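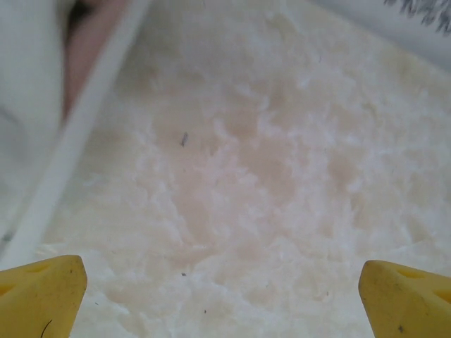
Chapter 5
Clean Hands: Housekeeping Rules for Grippers

I learned to care about fingertips in my first winter at Brirner, where I'd been hired to write work instructions for a line that handled loose, crumbly stuff. I came in thinking the safety standard was the big book and everything else was decoration. Then Định Lò, who ran second shift, handed me a flashlight and a white paper towel and told me to go wipe down every fingertip on the floor. The towel came back gray. One hair, a bit of grit, some fuzz I never did identify!

So that's where we're starting. Chapter 4 was all about guarding and stops, the rules that keep the robot from hurting you. This chapter turns it around and asks what the robot leaves behind on whatever it touches (and what it picks up from one job and carries to the next). If you're working with powders, crystals, frost or anything pale and clumpy, this is going to be most of your day.

5.1 What counts as a contact surface

Ask three people on a shift and you'll get three answers. Most will say the inside face of the fingertip, the part that squeezes. I'd go wider. For this book, a contact surface is any part of the gripper that touches the material or passes over it while it's uncovered. That brings in the tops of the fingers, the sides, the screws, the cable tie somebody added last spring, and yes, the camera if there's one on the wrist.

Pay special attention to recesses. A notch or a pocket in a fingertip is handy for all kinds of reasons, but a quick wipe slides right across it. At Norkby the written rule was that every recess got its own line on the cleaning sheet, with its own box to initial. People grumbled about the paperwork, me included. I've copied that rule at every plant since.

5.2 Look before you close

Here's the habit I most want you to pick up. Before the fingers close on a new material, pause with them open above it and look at two things, the fingers and the material. They're separate checks and they get separate entries.

On the fingers, you're after fibers, spots, dust and chips. A strand of something dark on yellow plastic is easy to see once you've stopped to look, and awfully easy to miss while the arm is moving. On the material, you're after specks that don't match the rest. Write down that you saw them and where. Don't write down what you think they are! A dark fleck is a dark fleck until somebody has tested it, and I've seen a whole afternoon wasted at Bellton over an entry that said "rust."

5.3 When to stop

The Lã checklist, which we'll use in the exercises, sorts findings into 2 levels. A level 1 finding is on the gripper only, and you clean, look again and carry on. A level 2 finding is in the material, and there you hold the batch and call your lead, even if the gripper is spotless. If you've got both at once, treat it as level 2 and leave the fingertips alone until they've been photographed. Wiping first is the most common mistake I see from new people, and I did it myself for months.

The full checklist starts on page 113. Keep a finger in that page as you read the next section, which covers wipes, swabs and what to do with them afterward.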